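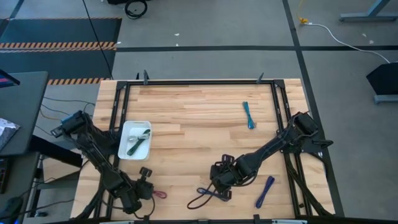 Two-arm bench: right arm drifts when picking up soft cords

Asked by Lama Hakim
Category: Robotics and automation, home and shared workshops
October 13, 2025

I'm building a two-arm sorting bench in a shared workshop. The top is butcher block, with a frame of black aluminium extrusion on it and one arm on each side rail. The job is to pick up short lengths of cord, fold them and put them in a small tray. I started in March and the frame and wiring are done.

The left arm is fine. The right one lands where I tell it for the first few picks, then starts missing towards the near edge. After 100 cycles it is far enough out that the gripper closes beside the cord. If I home it again it's good for a bit, then the same thing happens. Both arms run the same code and the same speed setting (600 in the config, whatever unit that is).

I've swapped the two controllers over and the fault stayed with the right arm. I've tightened the base bolts. The cords are different colours and the camera picks them all out without trouble, so I don't think it's vision. The supply is a Brukon one shared between both arms.

What should I check next? I'd like to avoid taking the arm apart if I can.

3 answers

Regula Mayrhofer
Accepted answer

If the fault stayed put when you swapped controllers, it's either mechanical or in the cable. Do the mechanical side first.

Turn the power off and hold the arm near the gripper. Push it gently sideways and watch the side rail where the base bolts on. Extrusion can twist a little even when the bolts are tight, and the corner brackets are the usual place. Mine moved because one T-nut had only half turned in the slot. It felt tight on the spanner and it wasn't. Take the bolts right out, look at the nuts and put them back.

If the rail is solid, mark a pencil line across each joint at the home position. Run 200 cycles with nothing in the gripper, send it home and look at the lines. Whichever one no longer meets is your joint. On mine it was a grub screw in the shoulder, which came out from the side with the arm still on the bench.

Look at the cable too. If it pulls on the arm at full reach, give it more slack and tie it to the rail instead.

Walid Hattar

sounds like the power supply. get a bigger one, sharing one between two arms is asking for trouble

Lama Hakim (asker)
Voltage holds steady on the meter with both moving, so I've left it alone for now.

Bradley Staniforth

Agree with Regula about the T-nuts. Also turn the speed down. I run mine at 224 on the same sort of scale and it loses far fewer steps. You could put it back up once you've found the fault.

Lama Hakim (asker)
It was a T-nut, the rear one on the right-hand base. Replaced both. The pencil lines still meet after 200 cycles. I've left the speed at 600 and will try it with cords tomorrow.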